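The Brekke Cap Shaper and Drying Form

Home / Care and Storage / Hat Care / Brekke Cap Shaper

$35
Sizes: Small-Medium, Large-XL
Colors: Natural, Slate
In stock, ships from the Tonura workshop

I have been wearing ball caps since I was old enough to lose them, and I've ruined more of them than I'd like to admit. The dishwasher got two. A tumble dryer got my favorite one, a green corduroy thing I bought on a ferry, and it came out about the right size for a grapefruit. So when people ask me how a shop that started out selling pillow inserts (hi, we're Olanora, the Pillstead pillow people) ended up making a thing for drying hats, the answer is that I got tired of stuffing mine with dish towels.

The Brekke is a light, open form that sits inside your cap while it dries. It has a domed top made of springy ribs, a band at the bottom you can widen or tighten with a dial, and a clip-on brim guide that holds the visor in whatever curve you like. You wash the cap by hand, put it over the form, turn the dial until it feels snug, clip the brim and leave it alone until morning. That's the whole job!

Why a form at all

Caps don't shrink evenly. The sweatband is usually a different fabric from the crown, the crown is usually four or six panels sewn together, and the brim has a stiff insert in it that doesn't care what the rest of the hat is doing. When the whole thing gets soaked and then dries crumpled on a towel rack, each piece goes its own way. You end up with a dent over one eye, a ripple along the front seam, or a sweatband that has pulled in just enough to give you a headache by lunch.

A mixing bowl works, kind of. I used one for years. The trouble is that a bowl is solid, so the inside of the cap stays damp long after the outside feels fine, and that's how you get the smell. You know the smell. The ribs on the Brekke leave gaps for air, and there's a big opening in the bottom so you can stand it over a vent or in front of a fan if you're in a hurry.

How I wash mine

I get asked about this more than anything else, so I may as well put it on the page. Fill a sink or a bucket with cool water and a small squirt of plain dish soap, or baby shampoo if it's a wool cap. Push the cap under and swish it around. Take an old toothbrush to the sweatband first, because that's where all the grime lives (sunscreen is the worst, it goes sort of waxy), then do the underside of the brim, then anything you can see on the crown. Let it soak for 15 minutes. If the water turns the color of tea, dump it and do it again.

Rinse until it stops foaming. Don't wring it. I know you want to wring it. Press it between two towels and let the towels do the work, and then get it onto the form while it's still good and wet.

One warning about old caps: anything made with a cardboard brim should never go under water at all. Flick the brim with your fingernail. Plastic gives you a sort of dull click and cardboard sounds like a cereal box. If you think it's cardboard, spot clean it with a damp cloth and use the Brekke only for storage.

Black caps get their own paragraph, because they're what I wear most and they show everything. Lint, dust, salt lines from sweat, the cat. Wash them alone in cold water, turn them away from direct sun while they dry, and go over the crown with a lint roller afterward. Twill loves to hold a crease too, so run your thumb along the seams while the fabric is wet and smooth the folds out toward the brim.
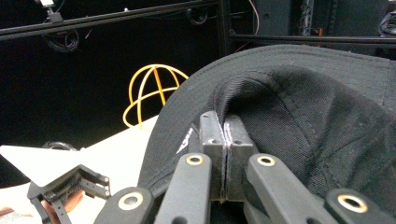
Black twill with some deep creases in the crown. Smooth these out by hand before you turn the dial.

The dial, and how tight is too tight

The band opens from a small child's size up to a very large adult one, depending on which version you buy. Small-Medium fits most kids' caps and most of the adult ones I own. Large-XL is for people like my brother-in-law Halvard Haugen, who has the biggest head in the family and is a little bit proud of it.

Turn the dial until the sweatband stops sliding and then give it one more click. Stop there. Wet cotton stretches very easily, and if you crank it all the way you'll be drying yourself a new, bigger hat. (Some of you want that. Fine! Go two clicks past snug, let it dry, try it on, repeat. Slow is better. Sølve Lunde in our workshop got a whole extra size out of a tight wool cap that way, but it took him most of March.)

If your cap has a snap or strap at the back, close it where you normally wear it before it goes on the form. Fitted caps just go straight on.

The brim guide

This is the part I'm fussiest about, and we went through a lot of versions. The guide is a flexible strip with a soft clip at each end. It hooks under the brim and you pull the ends toward each other until you've got the curve you're after, then lock it with the little slider. Flat-brim people can turn it over and use the straight side, which keeps the visor from drooping as it dries.

Please don't use the rubber band and coffee mug method. It leaves a line across the brim, and on some fabrics that line stays forever. The clips on our guide have a felt face so they don't leave a mark, and you can move them in from the corners if your cap has a delicate edge.

What it's made of

The ribs and band are bent beech with a water-based finish in Natural or Slate. The dial and its track are nylon, the screws are stainless steel, and the felt is wool. I wanted everything to come apart with an ordinary screwdriver, so it does. If you break a rib, write to us and we'll sell you one rib. You don't have to buy the whole thing again.

Alvar Hellström drew the first version on the back of a packing slip and has been quietly improving it ever since. The one we ship now has a wider foot, so it doesn't tip over when there's a heavy wet cap on it, and a hole through the top rib for hanging. I hang mine from the shower rod with a bit of cord.

Using it for storage

I keep my good caps on forms all the time now, which is a slightly silly amount of shelf space, but they look great. If you'd rather stack them, nest them front to back with the brims all facing one way and put the form inside the last one in the row. It stops the whole line from slumping. Don't fold the back panels in to save space on structured caps. Soft dad caps don't mind it, but anything with a stiff front will remember.

It works for bucket hats and knit beanies as well. Take the brim guide off for those. I wouldn't use it for felt hats with a shaped crown; they need a proper hat block and a steamer, and we don't make those.

The details

Weight without brim guide: 37 ounces for the Large-XL, a bit less for the Small-Medium
Ribs: bent beech
Hardware: stainless steel screws, nylon dial
In the box: one form, one brim guide, one hanging cord, a card with the washing steps
Two-pack: $65, any mix of sizes and colors
Care: wipe with a damp cloth, don't leave it standing in water

Questions people send us

Can I put the form in the dishwasher with the cap on it?
No, please don't. The heat is bad for the cap and the long soak is bad for the beech.

Will it fix a cap that has already shrunk?
It'll help with cotton and wool if you wet the cap again and go slowly. Polyester mostly stays how it is. My green corduroy one was beyond saving and I did try, twice.

How long does drying take?
Overnight in a normal heated house. Longer in a damp basement, and thick sweatbands are always the last part to dry, so check with your fingers before you take it off.

Can I use a hair dryer?
On the cool setting, sure. Keep it moving and stay away from the brim and from any glued-on patches.

What about embroidery?
No problem at all. Brush it gently in the direction of the stitches and leave printed logos alone apart from a light wipe.

Do you take returns?
Yes, as long as it hasn't been used wet. Wenche Sæther handles all our returns and exchanges, and if you bought the wrong size she'll swap it for you. Just put your order number in the email.

Goes well with

Tonura horsehair brush, small
Pillstead wool wash, unscented
Spare brim guide for the Brekke (fits both sizes)
Replacement rib, single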